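15/05/2020

J'ai enfin reçu le nouveau disque de Stisance, enregistré en 4 jours dans une chapelle, avec très peu de micros. C'est un quatuor vocal que je suis depuis longtemps, et ce disque est plus calme que les précédents. Les basses sont bien devant. Deux titres en anglais, le reste en latin et en occitan.

J'ai écouté la première face vendredi soir, la seconde le lendemain matin. Le dernier morceau, « Zidthorpe », dure presque toute la face B et je ne suis pas sûr de l'aimer.
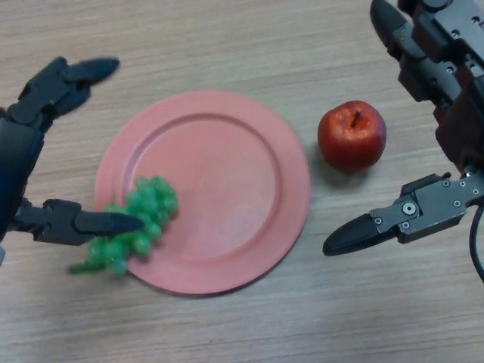
Un lecteur m'écrit que je me trompe sur ce morceau, qu'il faut l'entendre au casque et que la reprise du thème à deux voix justifie à elle seule l'achat. Je vais réessayer.

Le vinyle est tiré à 192 exemplaires chez Cenex. Le concert de juillet est reporté, sans nouvelle date.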